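Ticket 22: right hand keeps letting go of the sofa cushions
Opened by: Wilfredo Magbanua
Project: Vela (home build, two arms on legs)
Status: open
Label: hands, head view, cushions

Hi all, me again. Vela is walking nicely in my living room now (thank you for the hip settings, they sorted the wobble) so I've moved on to the job I built it for in the first place, tidying the sofa. Pick a cushion up off the carpet, put it back on the seat, go and get the next one. The left hand does this quite happily. The right hand closes on the cushion, starts to lift, and about a second later opens again all by itself. No error, no warning light, the log just says "grip released" as if I'd asked for it!

What I'm running: the Hakia hand boards on both sides, Cener motor drivers, software from the July release. I haven't changed any wiring since the arms went on.

How to make it happen:
Put the cushions on the floor against the front of the sofa.
Stand Vela facing them and start the tidy routine.
Wait for both hands to come up to the ready position.
Let the right hand go for a cushion.

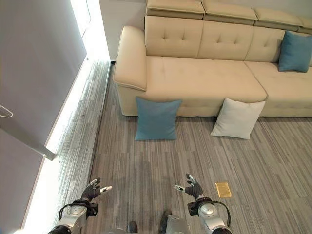 Ready position, hands open, a teal and a pale cushion on the carpet.

So far the ready position is always fine, and I can leave it standing like that for minutes with no twitching. It's only once there's a load on the fingers that things go wrong. I did 5 lifts with the right hand last night and it dropped 3 of them. The left hand did the same 5 and dropped none.

Things I've tried:
Restarted everything. No change.
Turned the grip force up a notch. It squeezes harder and then lets go anyway, so I put it back.
Swapped the two Hakia boards over, left to right. The fault stayed on the right, so I don't think it's the board.
Slowed the lift down to half speed. Slightly better, maybe? It might just have been luck.

Reply from Amado Bautista

Hello Wilfredo, good work swapping the boards, that saves us a round. I'd have a look at the cable next. On my own build the loop over the wrist was a touch too short, and when the wrist rolled inwards it tugged on the plug just enough to lose the finger signal. The software reads a lost signal as "nothing in the hand" and opens up. Could you try the same lift with the wrist kept flat? Also, does it happen with all the cushions or only the teal ones? Mine never liked a coarse cloth, the fingertips skid over the weave.

Reply from Wilfredo Magbanua

Ooh, I hadn't thought of the cloth at all. I put the two teal ones up on the sofa and left only the white one down on the floor, so it had a single target and couldn't get muddled about which to go for.

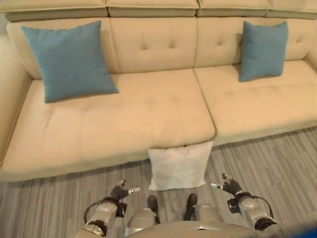
With the wrist flat I got 2 clean lifts one after the other, which is more than I'd managed all evening. Then I let it roll the wrist the way the routine wants to, and it let go at once. So I think you're right about the cable, Amado, and it isn't the cloth, or at any rate it isn't only the cloth. The white cushion is much smoother to the touch than the others and it still got dropped.

I gave the black loop a gentle wiggle by hand with the power on (I know, I know) and the finger reading on my laptop jumped all over the place. On the left arm I can wiggle as much as I like and the line stays flat.

After that I ran the slow version against one of the teal ones, with the wrist view open next to the finger readings so I could see which went first.

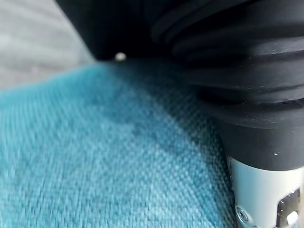
The reading went before the cloth had moved at all. The wrist view can't show whether the cloth slipped, it just went to zero and then the fingers opened. My plan is to make up a longer cable for the right arm from the Enriquez kit, with around 2 cm more slack, and tie it down further back from the joint. I'd also like the software to wait a moment before it believes a zero, if someone can point me at the setting. I looked through the hand config twice and couldn't find it.

Reply from Amado Bautista

It's in the arm config, under "release delay", and it's set to nothing by default. Try a small value first or it'll hang on to things when you want it to let go. Do the cable before you touch it, though, or you won't know which one fixed it.

Reply from Wilfredo Magbanua

Found it, thanks! Cable first then. I'll leave this open until the new one's in and I've repeated the same lifts on both hands.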